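Two arms and a toaster oven in Stirley

STIRLEY, Aug 24, 2022 — The shared workshop in Stirley is one long room behind the Ketilsson bicycle shop. The builder of Surnano, a two-armed kitchen robot, rents a corner there and asked me to leave the name out of this article. "Write about the arms," the builder told me. "They are more interesting."

The work began last December with one arm, bought second-hand in Bamlow for $3,099. The other came 2 months later. "With one arm you can push things," the builder said. "With two you can hold a box and still have a hand for the oven."

The oven was a hard teacher. Its door opens downward, and for 3 weeks the gripper came in too low and met the glass. The dial was more difficult still. "My fingers feel when the knob slips. These fingers feel nothing, so I must look at the motor current and guess." I asked how often the dial goes where it should. The answer came after a pause — 70 tries in the notebook, and a little more than half of them good.

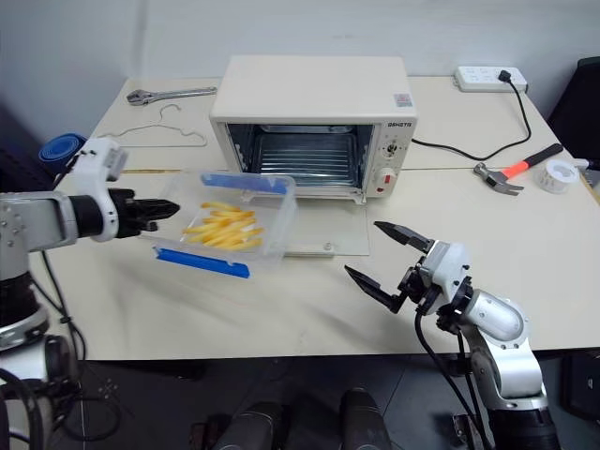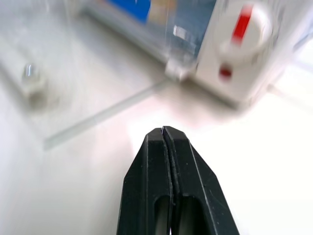 "People ask me when it will cook dinner," the builder said. "I don't promise dinner. I would like it to do one small job in the same way every day, and then I will give it another job." The next one is already chosen: closing a lid with latches, which needs more force than the builder expected. New finger pads are on order, in a softer rubber, and the wrist cables must be tied again before they arrive.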